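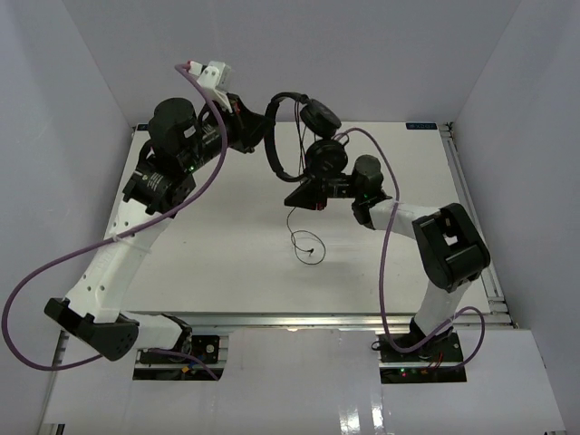
Fig. 1. Black over-ear headphones, held over a white tabletop.

Listening and Hearing Protection – notes for week 3
2007-10-05
Notes by Gráinne Fitzgerald

Search this site Go Advanced search

Carrying on from the ear anatomy handout. If you missed it get a copy from Simone Arruda, she has the spares.

Loudness first. Decibels are a log scale, so adding is not what you think. Two identical machines side by side = 3 dB more than one, not double the number. Ten times the sound power = 10 dB more. To most people that sounds like twice as loud. Learn these two, they come up every year.

Worked one from the board: one loom at 83 dB, second identical loom switched on next to it. Total 86. Four looms, 89. Several of you wrote 166 last time. Please don't.

Exposure = level AND time. Same energy idea. Up 3 dB, halve the time. So if eight hours is allowed at a given level, four hours at 3 dB over, two hours at 6 over, and so on down. People remember the level and forget the time. A quiet-ish shop for a full shift can be worse than a loud job that lasts a minute.

Distance – outdoors, small source, you lose 6 dB each time you double the distance. Indoors this stops working quite soon, walls send it back. Wellington Frota's mill survey is the case for this. Weaving shed at Fivthorpe, hard floor, bare brick, and past a few metres the meter hardly moved. Read his section on room surfaces before the seminar, skip the appendix.

Temporary threshold shift. Dull hearing and maybe ringing after noise, gets better overnight or over a day or so. Repeat it enough and some doesn't come back. Hair cells do not regrow in humans. Loss tends to show first near 4 kHz, the notch on the audiogram. Consonants go before vowels, so the person says everyone mumbles.

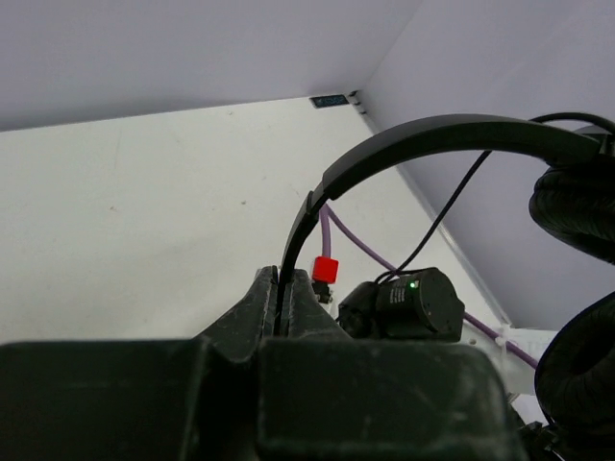

Next, passive against active. Passive = a cushion and a seal, blocks the highs well and the lows badly. Active = microphone, inverted signal, good on steady low drone, poor on sudden sounds and speech. Ordinary music headphones are NOT hearing protection whatever they cost. Turning the music up to cover the noise just adds to the dose. Glasses arms, long hair, a worn cushion, all break the seal. Anything over the ears also hides warning signals, write that in your risk assesment or lose the mark.

Earplugs: roll, pull the ear up and back, push in, hold until it expands. Most poor results are poor fitting. Ingeborg Gruber did a fitting trial in Admont, with up to 43 people, and the gap between the label and what they got was large. Figures in her handout, not repeated here.

Order of control, same as for any hazard. Remove the noise, then enclose it or damp it, then move people away or cut the time, protection last. In the exam start at the top of that list even if the question only mentions earmuffs.

For the seminar
– Redo the loom sum for 12 looms. Show working.
– 200 words on why the Fivthorpe shed was louder at the back then expected
– bring a calculator with a log key, phones not allowed

Cremilda Rangel is taking the second group. Room as before.

Recent items
Week 2: The middle and inner ear
Week 1: What is a sound wave
Reading an audiogram
Exam paper from May, with marks scheme
Tijani reading list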